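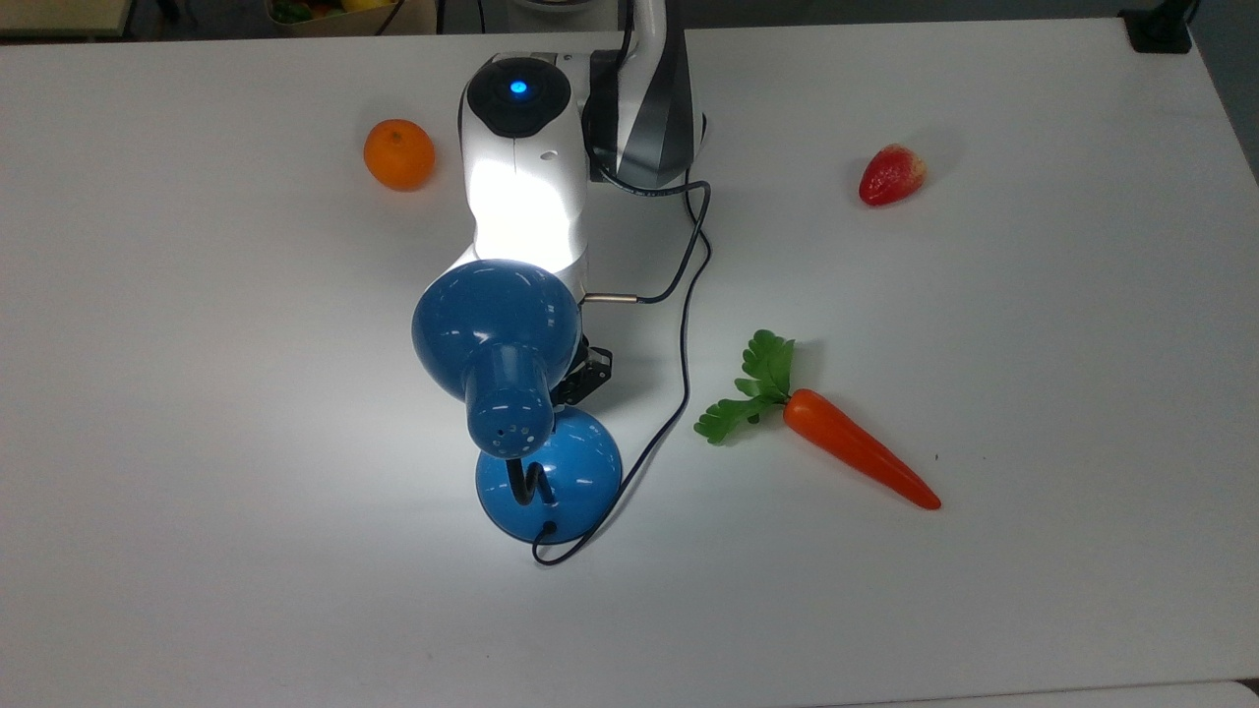 ライトを持った状態の手元です。シェードが腕側を向いて、前腕が白く飛びかけています。

差出人: Marilou Policarpio
件名: Re: [manip-ml] 把持中の照明変化と方策の頑健性について

Noelさん、みなさん

Marilouです。返事が遅くなってすみません、4月に入ってからずっと学習を回し直していて、メールを開くと負けな気分でした(笑)。

Noel Tiongsonさんのメール:
> 先月の勉強会でちらっと出た、光源そのものを物体として扱うタスクの話、
> その後どうなりましたか。うちのPakentでも照明のランダム化は
> 一通りやっているのですが、シミュレーション上で光の向きを
> 振っただけの方策を実機に載せると、腕に強い光が当たった瞬間に
> 手先が迷う感じがあります。
> データを足せば済む話なのか、入力側をいじるべきなのか、
> 感触だけでも教えてもらえると助かります。
> あと、小物は何を置いていますか。

感触どころか、ちょっと語りたいことが溜まっていたので長くなります。お茶でも用意してください。

まず結論っぽいところから言うと、うちの場合はデータを足すだけでは途中で頭打ちになりました。ベースラインは去年から使っているBalley(画像と関節角を入れて行動の塊を出す、よくあるやつです)で、実演データは全部で2963本。このうち光源を掴んで動かすものは204本しかありません。最初はこの比率が悪いんだろうと思って、学習時に光源タスクを多めに引くようにしてみたんですが、少し良くなったあとはぴたっと止まりました。しかも引きすぎると、今度は普通の物を置くタスクが下手になるんですよね……。

で、何が起きているのかを見るために、画像のどこを変えると出力の行動が動くか、パッチごとに隠して調べました。そうしたら、ライトを持っているときだけ、白い前腕の明るい部分にやたら反応しているんです!腕がちょっと動く→光の当たり方が変わる→それを見てまた行動が変わる、という輪っかができているようで、Noelさんの言う「手先が迷う感じ」もたぶん同じものだと思います。シミュレーションで光の向きを振る場合、光源はカメラや机に対して動くだけで、自分の手と一緒には動きませんよね。自分の行動と明るさが結びついている、という状況が学習データに出てこない。ここが一番の違いじゃないかと疑っています。

そこで試したのが、内輪でVullelと呼んでいる補助損失です。やっていることは単純で、同じ時刻の画像に対して腕の領域だけ明るさを乱したものを作り、もとの画像と行動の予測が揃うように引っ張るだけ。腕の領域は関節角から投影して作るので、セグメンテーションのモデルは要りません。乱し方は一様に明るくするのではなく、滑らかなむらにして、一部は白飛びするところまで振っています。最初に遠慮して弱くかけたら全然効かなくて、思い切って飛ばしたら効きました。

実機では各条件40回ずつ、ライトを持ち上げて指定の位置に置き直すタスクで比べています。Vullelを入れたほうが成功は増えましたし、何より見ていて安心感が違います。ただ、まだ一つの机、一台の腕での話なので、数字を出すのはArielの再実験が終わってからにさせてください(Ariel、急かしてるわけじゃないです、でも待ってます)。学習は300エポックで揃えていますが、後半はほとんど変わらないので、もっと短くてもよさそうです。

小物の件ですが、今の配置は白い天板に青いデスクライト、そのまわりに作り物のオレンジ、いちご、にんじんです。形がはっきり違って、影の出方も違うので見比べるのに便利なんです。にんじんは葉っぱがあるせいで影が細かくて、明るさのむらに敏感な特徴をあぶり出すにはなかなか意地悪な子です。おすすめ!

困っているのがケーブルです。机の上をうねうね這っている黒い線で、ライトを動かせば当然こいつも形が変わる。Enriquezの変形物体のやつを混ぜてみようかとも思ったんですが、要因が増えると何を測っているのかわからなくなりそうで、今回は初期形状をばらつかせるだけにしています。ケーブルを固定する派と放っておく派、みなさんどちらですか。Jurajさんは前に固定派だと言っていた気がするんですが、評価のときもそうしていますか?

それから白い天板は反射がけっこうあって、ライトの台座のまわりも明るく光ります。腕だけでなく天板側も乱すべきか、という話が当然出てくるんですが、試したら置く位置の精度が落ちました。影を手がかりに高さを読んでいるのかもしれません。このあたりはまだ勘です。

腕の領域を投影する部分のコードは、外部パラメータの読み込みが汚いので直してから流します。先に見たい人は個別にメールください、汚いまま送ります。

Marilou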